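The Recognition Clause

The treaty between Manurlow and Setholm ran to 647 articles, and the dispute concerned one of them. Article 11 said that each state would recognize the household law of the other. It did not say what recognition required.

I was the clerk assigned to the Hendriks Commission, which met in the customs building at Serent because neither government would sit in the other's capital. My duties were to record motions, number exhibits and lock the room at night.

Manurlow's position was that a marriage valid in Setholm ended at the border. Setholm's position was that a person did not stop being married on a bridge. Each side submitted 200 pages in support.

By Thursday the delegations had agreed on the definition of "bridge." 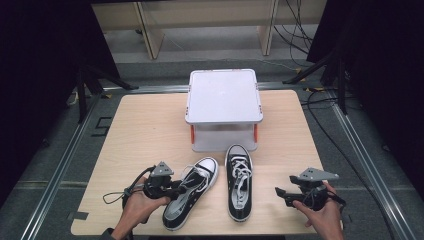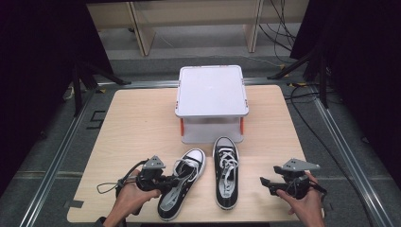
Black canvas sneakers on a light wooden tabletop.

The first witness was a ferry mechanic from the Setholm side. She had been admitted to a hospital in Manurlow in July, and her wife had been refused entry to the ward under a visiting rule for relatives. The Manurlow delegate asked whether the rule had been applied correctly. She said that it had. He thanked her and sat down.

The Setholm delegate asked how far the ward was from the border. She said 400 meters. She had been able to see her own roof from the bed.

I recorded both answers in the form prescribed — question, reply, time. The chair asked whether Manurlow objected to the distance being entered as fact. The delegate looked at his papers for a while and said that Manurlow did not object to the distance.

The session was adjourned at ten past four. I numbered the exhibits, closed the shutters and locked the room. The witness was still on the steps, waiting for the ferry.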